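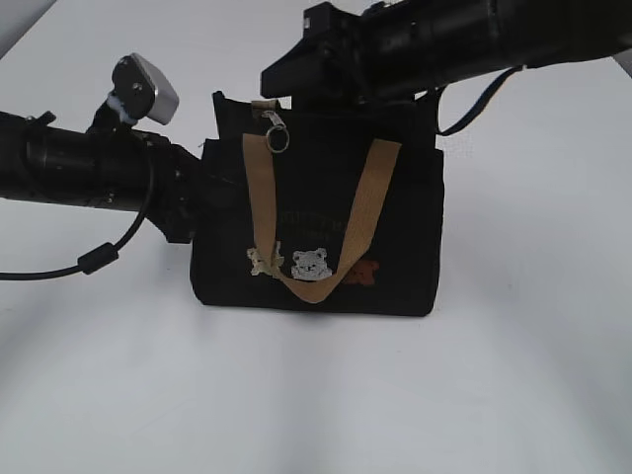 Nawal Abdel Hamid
Illustrator and shop owner

The Grosus Climb - Elevation Print

I have wanted to draw the Grosus road for as long as I've been riding it, and if you have ever ridden it yourself you'll probably understand why it took me so many tries to get it onto paper. The road leaves Hikska by the old grain store, wanders along the creek as if it had all day, and then goes up. It tops out at 3,173 feet, and the last stretch before the gate is the part everybody talks about afterward, usually with their hands.

The print shows the whole climb from the side, the way you would see it on a route profile, but with the things that matter to a tired rider drawn in where they belong. You'll find the spring with the tin cup, the barn with the dog (he is much friendlier than he sounds), the bend where the trees stop and the wind starts, and the flat rock at the top where people sit down and take off their shoes. I drew it all in ink first, at a far bigger scale than was sensible, and then cut the colors one at a time. There are five of them in the finished print: a cream, a dusty orange, two greens that I fussed over for most of a winter, and a blue so dark that people tend to call it black until they get it home and hang it by a window.

The printing is done for me by Mindbridge, who have been patient with me about those greens. The paper is a heavy cotton stock from Gidey with a little tooth to it, so the ink sits down into the surface and doesn't shine at you when you walk past a lamp. I tried a smoother sheet early on and it looked very clean and also rather cold, and this is a warm road, at least in my memory of it. 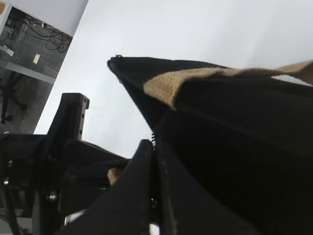
It comes in four sizes. The small is a card you can mail to the friend who talked you into the ride in the first place. The medium is good over a desk, and it's the one I sell most of at events. The large is what I have in my own hallway, next to the hooks where the helmets go, and the extra large really wants a wall to itself - a stairwell is lovely for it, or the room where you keep the indoor trainer, so that you have something to look at other than the clock.

All sizes except the card can be ordered unframed or framed. Frames are plain ash or painted black, and I use a mount cut a little wider at the bottom than at the top, the way my framing teacher taught me. Unframed prints are rolled in tissue and sent in a stiff tube. Please let the paper relax under something flat overnight before you frame it. Cookbooks are perfect.

I can also add your name and your time to the climb in the lower corner, by hand, in pencil. Quite a few of you have asked me whether a slow time is allowed, and of course it is! I have written "all afternoon" on more than one of these, and "with a sandwich stop" on another, and I enjoyed doing both very much. Just put what you'd like in the notes box when you order, and check the spelling of the name, as I will copy exactly what I see.

Plain prints usually go out the same week. Framed ones and anything with lettering take four weeks, and a bit of extra patience is welcome in November, when everyone remembers that their riding friends have birthdays and holidays coming. If you need something by a certain day, write to me before you order and I'll tell you truthfully whether I can manage it.

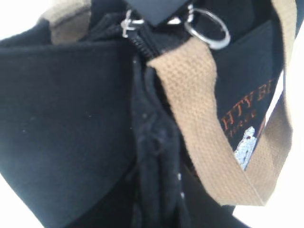 Black canvas bag with its silver zipper pull.

A word on color, because I do get letters. Screens make the orange look louder than it is, and the cream looks almost white on a phone. If you're matching a wall, ask me for a test strip and I'll tuck one in an envelope for you at no charge. If a print reaches you with a bent corner or a mark on it, send me a snapshot and I'll replace it, and you can keep the bent one for the garage.

Wholesale orders from bike shops and cafes are very welcome, and so are ideas for the next climb. I've started sketching the back road out of Hikska, the one with all the cattle grids, but I keep riding it to check things and then not drawing.

Print this page
E-mail this page to a friend

Home | Prints | Cards | Framing | Shipping | Contact

Recently added
Hikska Creek Road - card set
Rider at the Spring - ink study
The Barn Dog - small print
Ash frame, medium
Grosus Gate in Fog - large print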